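# The Trial Period

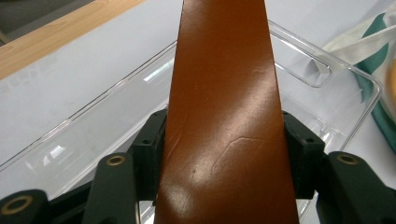 Volkan Polat had 60 days to decide whether to keep the Flarar kit, and on day 12 he let Lieselotte Sperling try it. She had cut straps at the Birnier workshop longer than he had owned it. She took the gripper in her right hand and closed the black pads on the edges of a reddish-brown strap, over the clear tray, and held it there.

"It's marked," she said. "There's a crease. And a scratch."

"It's a test piece."

"Who tests on a creased strap?"

"The manual says to use what you have."

She turned to the manual. It was 19 pages long and most of it was about the software. The idea was simple enough. You did the job by hand with the gripper, again and again, and Flarar took the recordings and sent back an arm that could do the job too. The salesman from Binow had said 100 good recordings would be enough to start with. Volkan had asked what a good recording was, and the salesman had said he would know.

"Pick up, turn, set down," Volkan said. "That's one."

She did one. She did several more. The brass eyelets in the arms of the gripper caught the light each time she turned her wrist. When the leather slipped she said a short word and started over.

"Keep the slips separate," he said. "They want those too."

"What for?"

"Page eight."

She didn't look it up. She moved the towel farther off with her elbow and kept working. After a while she stopped closing the pads so hard, and she began to take the strap a little lower, where it was wider.

"You changed your grip," Volkan said.

"It sits better there."

"Should I tell them?"

"Will it know why I did it?"

He thought about that. He had the order from Iordache on his desk, belts and bag handles, more than the two of them could finish by March. He had not shown it to her yet.

"I don't think it needs to know why," he said.

"Then it will put the bad ones in with the good ones." She ran her thumb along the crease. "I would have thrown this out before I picked it up."

Volkan wrote that down on the back of the manual. Under it he wrote: ask Binow about sorting. Then he went and got the Iordache order and put it on the table where she could read it.

She read both pages.

"How many recordings do we have?" she asked.

"Not enough."

She picked up the gripper again.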